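Minutes, Hordale demo group
Monday, April 18, 2022
There: Ayantu, Dong-geon, Valeriano, me (Ebuka, typing as we went). Jong-dae sent his notes ahead.

1. Where we are
We're at 2,066 demos for the desk set and the target is 2,320 by June. Dong-geon thinks that's easy. I think he hasn't tried the cable task yet! Ayantu wants the slow ones kept in, and after some back and forth we all said fine.

2. Mouse task
This took most of the hour (sorry, Valeriano). We're doing it with the hand-held gripper, fingers on either side of the mouse, and the see-through pink one is on the list because Jong-dae worries clear plastic will confuse the model. Agreed: come in from the back end, close gently, pause, then move. I asked if the "Fish." pad should be swapped now and then, and Ayantu said leave it for this batch.
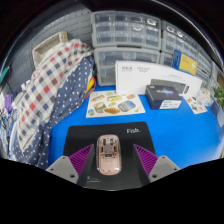

3. Remote control sessions
Valeriano ran the Walleo arm from the other room and says the lag drives him nuts, mostly on small turns of the wrist. We're capping sessions at 60 minutes, with 2 people on each one so somebody can take notes.

4. To do
Dong-geon: write up the mouse steps.
Valeriano: ask Brolmont about the lag.
Me: sort out the naming of the takes, which is a mess and mostly my mess.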